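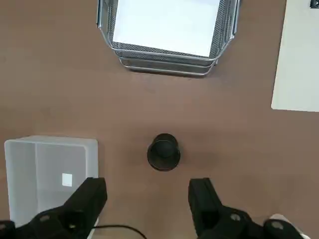

I've been swapping grippers on the same arm since May, and this folder is where all of it ended up. The set is called Jasgate (the street my first workshop was on, no deeper meaning), and it holds 3943 short runs of a robot trying to do boring desk chores. Most of the runs use the chunky black two-finger gripper, the one with the pair of round holes in each finger, and the wrist camera looks straight past the tips at the table. I love this view! You get the black cup sitting between the two fingers, the mesh tray with its paper up at the top, and the plastic bin down in the corner, so the policy has plenty to look at before it commits to anything.

Home | Data | Grippers | Code | Contact

Print this page | E-mail this page

## What I was trying to find out

I had two grippers and one simple question: does it matter much which one you bolt on if the camera and the controller stay the same? Short answer, yes, a lot more than I'd guessed. The Yazzie is the wide, blocky one. The Wavinton is slimmer, closes faster, and makes a little chirp when it hits its force limit (I've grown fond of the chirp). Both ran on the Famesum controller with the same settings file, which is in `config/` if you want to copy it.

## What's in the folder

- `runs/` – one subfolder per run, with wrist video, joint angles and finger width
- `config/` – controller settings and camera calibration for both grippers
- `labels.csv` – task, gripper, result, and whatever I felt like typing in the notes column
- `holdout.txt` – the 900 runs I keep out of training

Please leave the holdout runs alone if you want to compare your numbers with mine. I got this wrong myself in the first version and spent a whole Wednesday being very pleased with a score that meant nothing.

## Tasks

There are 17 tasks. The easy end is "pick up the cup" and "put the cup in the bin." The hard end is anything to do with paper. A single sheet out of a tray is miserable for both grippers, though the Wavinton at least gets a fingertip under the corner now and then. The Yazzie just sort of pats it.

Cups are where the Yazzie shines. A tapered cup wants to squirt out upward when you squeeze it low, and the broad fingers forgive a sloppy approach. With the slim ones I had to bring the approach height down and slow the last bit of the close, and even then it would tip a cup over if it came in off center.

## Camera notes

The wrist camera stays put when the gripper changes, but the fingers don't end up in the same place in the picture. If you train on one gripper and test on the other, the model gets confused in ways that look like bad control and are really bad framing. I tried masking the fingers out. It helped with cups and hurt with everything near the bottom edge, so I stopped doing it – the masks are still in the repo under `old/` if you're curious.

Video is 10 frames per second. I know, I know. A faster rate filled my drive, and for slow desk work I couldn't see any difference in the trained model.

## Known problems

Some runs have the Wavinton logged as the Yazzie. I fixed the ones I found, and Decha Sombatkul found a bunch more by plotting finger width against time (thank you, Decha!). If a run says Yazzie but the fingers look skinny, trust the video and send me the run number.

The finger width is whatever the gripper reports, and the Yazzie never quite reads zero when it's shut. Subtract the offset in `config/yazzie.txt` before you use it as a "did we grab something" signal.

Failures are kept in, including the ugly ones. Filter on the result column if you only want successes, but I'd try training with everything first.

## Using it

Go ahead and use it for research or teaching, or just to mess around at home. If you publish something, put the name Jasgate in there somewhere so I can find it. I'm working on a third gripper with soft pads next, and those runs will go in their own folder so nothing here changes under you.

This site uses cookies to remember your settings. Accept | Decline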